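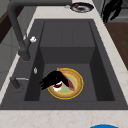
Slide 1. Opening and scope

Good morning. Title only on screen. State the subject: how habits attach to cues, and how to write a habit plan that survives a bad week. Motivation is out of scope. Refer questions on goal setting to Krystyna Kozłowski's session after the break.

Slide 2. Terms

Cue: the event that comes right before the action. Action: the smallest version that still counts. Log: a written mark, made the same day. Ask people to copy these down. The workbook uses "trigger" on page 19 - same meaning as cue.

Slide 3. Choosing a cue

A usable cue already happens every day and has a clear end point. "In the evening" fails on the second test. "After I put my plate in the sink" passes both.

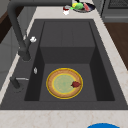

Plate in the sink, kitchen view.

Give the second pair: "when I have time" against "after I lock the front door." Pause while people write one cue of their own. Allow 3 minutes.

Slide 4. Sizing the action

Set the action at a size that can be done while tired. Five minutes of reading is acceptable. A chapter is too variable. If someone asks about raising the size, the rule in the Kirnum workbook is to hold it fixed until the log shows 19 marks.

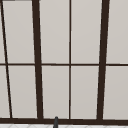 After that, raise one thing only, either length or difficulty, and hold again. Do not let the room get into apps at this point. Paper or phone makes no difference to the method.

Slide 5. Missed days

Read the table left to right. One missed day: no change to the plan. Two in a row: keep the cue, cut the action in half. Three or more: replace the cue. People tend to change the action first, so repeat the last row. Hüsnü has the printed copies. 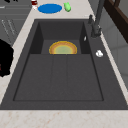

Genowefa Ostrowski
Workshop Lead, Kirnum

Slide 6. Pilot group

69 people started the plan in May. Each kept a paper log and met with a partner once a week. The group had no comparison arm - say so before showing the chart. Logs were self-reported.

Slide 7. Exercise and close

Pairs. Each person reads out a cue, an action and a rule for missed days. The partner checks the cue for an end point. Collect the blue sheets at the door. Slides go out by email tonight; Teodor has the sign-up list.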